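4.2 Provisioning and stowage on the delivery passages
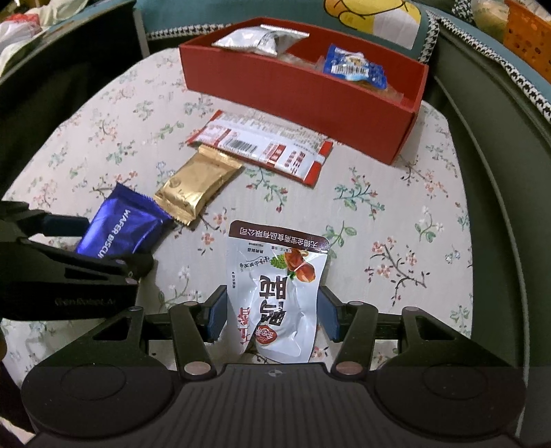 Figure 3. Snack pouch, printed side.

Stowage was treated as a variable in its own right, as weight carried forward of the mast has a measurable effect on pitching in a short sea. The two yachts, Carkance and Rodell, were loaded from the same list before the March passages, and each locker was weighed at the dock and again on arrival. Dry stores were divided between the saloon lockers and the space under the forward berths. Tinned meat was kept as low as possible, over the keel bolts. Flat packs of the kind in Figure 3, with a dark band along the top edge and braised meat illustrated on the front, were entered in the list as snacks and stowed upright in the galley fiddles, where they could be reached by the watch on deck without lifting a locker lid. Their mass was included in the galley total and is not reported separately.

Fresh water was the largest single item. Carkance carried 1000 litres in two tanks, both below the cabin sole. Rodell has the same capacity but in three tanks, the smallest of them in the bow, and this tank was left empty for the first passage and filled for the second. Courtois and Maillard logged pitch angle every 30 seconds with the sensor described in section 3, fixed to the mast step on both boats. Readings taken under engine were discarded.

With the bow tank full, Rodell pitched more deeply at wave periods close to her own, and the helm was reported as slow to answer. The effect faded in longer seas. Moving dry stores aft recovered part of the loss – less than the Custis method predicts, though that method was drawn up for heavier hulls with fuller bows. Aubert's correction for fine entries brings the prediction closer to the logged values, but it assumes fixed ballast and takes no account of water moving in part-filled tanks. We return to this point in section 5.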